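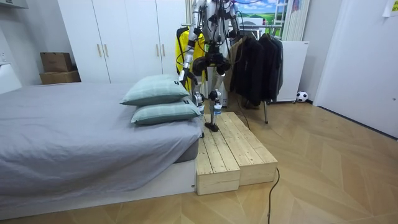
铺床这件事,我跟Zirkisham聊了一个下午

先交代一下,我不是搞技术的,我平时写家居和租房,所以八月里收到Zirkisham的邀请时,第一反应是他们发错人了。他们做的是一项上门卧室整理服务,用人形机器人来理枕头、铺床单,目前还在试用阶段。我回信问能不能多带几个外行问题过去,对方说越外行越好,那我就不客气啦。

接待我的是服务负责人,她不愿意留名字,说写"负责人"就行。我们就在卧室里聊,我一坐下就问:为什么偏偏从床开始?扫地、洗碗不是更讨人喜欢吗?

"因为床最软呀,"她笑了,"杯子放在那里,形状不会变。枕头你捏一下就变了,床单拉这头,那头又皱了。我们想先把难的弄明白,再去碰别的。"

我又问起床尾那个浅色的松木台子。机器人两只脚都踩在上面,我一开始还以为是家具。她说台子是向一家叫Deschamps的木工作坊订的,两块拼着用,一块接一块,像矮台阶。"我们试过不垫,它弯腰弯得太深,枕头放远一点就很吃力。垫高以后手臂从上往下伸,舒服多了。"我追问了一句,那客户家里也得摆这么个东西?她点头,说目前是的,台子随机器人一起送来,收工一起带走。说真的,我家卧室的过道可能连一块都放不下,这一点我记下来了。

然后是大家最关心的:到底快不快?

"不快,"她答得特别干脆,"摆好一对枕头,顺利的话92秒,你自己来大概一眨眼。我们现在不跟人比速度。"

我很喜欢她这么答!之前我看过一些产品介绍,讲得天花乱坠,问到时间就开始绕弯子。她还翻了内部记录给我听:最近一轮做了160次摆枕头,其中有8次需要人过去帮一把,多半是夹爪捏住了枕套却没捏住枕芯,一提起来,里面那团就往下坠。"枕套越滑越麻烦,"她说,"客户要是用真丝的,我们会提前讲清楚,先别抱太大希望。"

说到夹爪,深色的,看上去有点凶,我问会不会勾坏布料。她说夹爪这部分是和Hiltico合作的,力度分好几档,卧室里只用最轻的。床单她倒是承认还没做好,靠近床角的地方容易留皱,"要把四个角都拉平,还得再练一阵子"。

我还问了线。地板上有黑色的线,机器人身上也绕着不少,肩膀胸口都是,我这种走路不看脚下的人难免会担心。她说试用期间每次上门都有2名工作人员陪着,其中一位专门看地面和周围,家里有小孩或者猫狗的,请先带到别的房间。外壳和走线的下一版已经在画了,内部代号Tarkora,她只肯透露"会收拾得利落一些",什么时候出来,怎么问都不说。

价钱呢?还没定。试用期不收钱,但要填一份挺长的问卷,还要让工作人员提前来量一次房间。床的高度、床尾到柜子的距离、门能开多大,都要量。我问什么样的家不适合,她想了想:"上下铺肯定不行,榻榻米暂时也不行。床尾紧贴着墙的,我们得看看能不能从侧面站。"

临走前我问她,她自己家的床每天铺吗?

"不铺,"她说,"早上哪有空。"

我的看法嘛,现在就指望它替你省时间,还早了点。可要是家里有人腰不好,弯不下去,那慢一点真的没什么关系,我妈就是这样,铺个床要歇两回。这也是我最后问她的:老人能不能优先报名?她说问卷里有一栏可以写身体情况,他们会看。想试的朋友记得把那一栏填仔细,房间尺寸也先自己量一遍,周六他们也安排上门测量,上班的人不用专门请假。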